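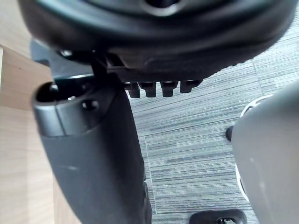

Do you need your own tools to build a robot arm at a shared workshop?

Most of what you need is already on the shelves at a place like Ploltadcombe. You bring the motors, the control board and any special fasteners, and the workshop has the printers, the soldering station and the hand tools.

Home Visits Projects Archive Links

Visit to the Ploltadcombe Shared Workshop, March 2026

Ploltadcombe is in Brorkedham, on the upper floor of the old Sutherland building. I drove 78 miles to get there and found street parking on the second try. The door is on the side, next to the loading ramp, and the bell is hard to hear upstairs. Call ahead.

I went to see Stilla, an arm with a gripper that a small group of members has been building since last spring. I have been stuck on my own arm at home for most of the winter, mainly on the wrist, and wanted to look at one further along than mine.

The workshop is a metal room, a wood room and a larger room for electronics and assembly. Membership is capped at 16 and there is a waiting list. Each member gets a shelf and a key. The printers are booked on a paper sheet taped to the door, and all the slots were taken when I looked.

Stilla is on its third gripper. The first one used hobby servos and could not hold a screwdriver level. The second was strong enough, but the wiring ran outside the joint and kept catching. On this version the group moved the cable inside and put a small camera at the wrist, pointed down at the fingers. They told me the camera mount took longer to get right than the fingers did. Tilt it too far and the view is mostly housing. I have the same trouble on mine, and I took measurements of their bracket to try at home.

The parts list for the gripper alone came to $154, without the camera. The whole arm stands at $465 so far. That leaves out a power supply from the scrap bin and the prints that failed. I had guessed higher.

We spent the afternoon on packaged things. Film wrap is hard for them. The shine throws off the camera software, and the group has been moving the arm in by hand control and saving the pictures for later.

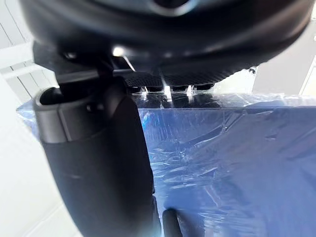
The gripper beside a blue item in clear plastic film.

My notes from the talk afterward:

Print the fingers on their side. Upright ones split along the layers.

Use threaded inserts anywhere a screw will come out more than twice. They stripped two wrist plates before they switched.

Lock the camera focus. Autofocus hunts when a finger gets close to the lens.

Write down the zero position of every joint. They had lost theirs after a board swap and needed an evening to get it back.

I asked about rubber pads for the fingertips and got two different answers, so I will try both kinds.

There is coffee, but no food nearby after lunch. The stairs are steep and there is no elevator, which matters if you are bringing a machine. Visitors pay nothing. The next visiting day is in April, and I plan to bring my wrist joint along and use their drill press for the new bracket.

This site uses cookies to remember your settings. OK

Contact | Copyright Workshop Visits | Back to top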